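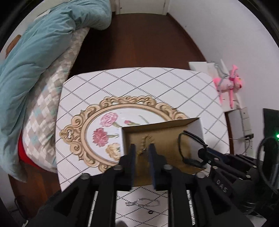

Cardboard box on the table.

Home | Animals | Get involved | Jobs | About us | Contact

Print this page | E-mail this page

Dog and bird people wanted - part time and unpaid roles, Troriswood

Posted Apr 15, 2019

Pastor is a small animal rescue and rehoming place on the edge of Troriswood. Dogs mostly, a fair few cats, and every spring a lot of baby birds that people bring to the gate in hats and shoeboxes. We also put out a weekly page of animal stories and clips, which is how most people find us. Spring has arrived early and we are short of hands. So, two things going.

1. Kennel and nursery assistant (paid)

3 days a week, one of them a weekend day. Early starts, 7am in the yard. Fixed term until the end of November, might get longer, can't promise.

What you'd be doing:
- feeding, walking, mucking out
- hand feeding nestlings, every half hour when they're tiny. Set a timer
- brushing the long coated dogs (bring old clothes, the fur gets in everything)
- answering the gate and the phone
- a bit of laundry. Allright, a lot of laundry

You don't need certificates. You do need to be calm round nervous dogs and able to lift a full sack of feed. Driving licence useful, there's a run over to the vet at Plirberg most weeks. If you've kept hens or reared anything by hand, tell us, even if it was years ago.

Not a job for anyone who only wants the puppies. We hardly get puppies.

2. Story finders for the weekly page (unpaid, from home)

We want people with animals to send us things. Odd friendships especially. The cat who lets the hamster sleep on her, the goose that walks the children to the bus. Last year 327 of you sent something in and we used as many as we could. The page goes out to 2794 readers now and they are a keen lot, they notice if we repeat one.

Send a few lines, around 300 words at the very most, and a photo or short clip if there is one. Must be your own animal or you must have asked the owner. Nothing set up please. No dressing up, no putting animals together that don't like each other to see what happens. We can tell and we won't use it.

You get your name on the page and a mug. New mugs are coming, the old ones lost their handles.

How to apply

For the paid job: one page about you, which days you can't do, and the name of someone who's seen you with animals. Doesn't have to be a boss. Post it to Pastor, Kennel Lane, Troriswood or hand it in at the gate before four. We'll ask a few people up for a morning's trial, paid, wellies needed.

For stories: use the form under Get involved. Say where you live, just the town is fine. If you're out Clitberg way and haven't got internet, there is a box for letters in the feed shop and we empty it on Fridays.

We read everything but we're slow in nestling season so please dont ring to chase. If you've heard nothing after a month, then ring.

Dogs welcome at the trial morning if they're on a lead and good with ducks.

Print this page | E-mail this page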